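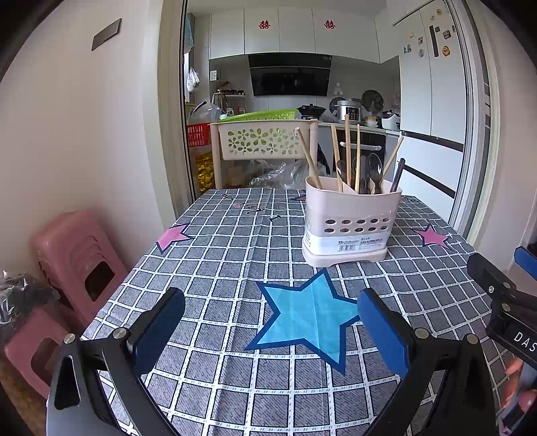 Blue pads open over the star tablecloth, chopsticks and spoons waiting in the pink holder.

Our club at Nolleck has one job for the April meet, and it's setting a table with grippers. Chopsticks are the worst! So, a few things that have helped me at home:

Stand everything up. A chopstick lying flat on cloth is miserable to get hold of, but one leaning out of a holder practically offers itself (go for the upper third).

Weigh down the holder. Ours kept tipping until Macarena Olmedo put 300 grams of dry rice in a zip bag at the bottom. Works great for regular kitchen life too, by the way.

Wipe the foam pads with a barely damp cloth and let them air dry. No dish soap, I tried that and they were slippery for two days.

Pull the tablecloth tight and clip it under the table edge. Wrinkles snag spoons.

Do 5 slow pickups before you try a fast one. Tanveer Rana skips this every time and I've picked a lot of spoons up off his floor.

Still looking for a good trick for soup bowls, so if you have one, bring it to practice!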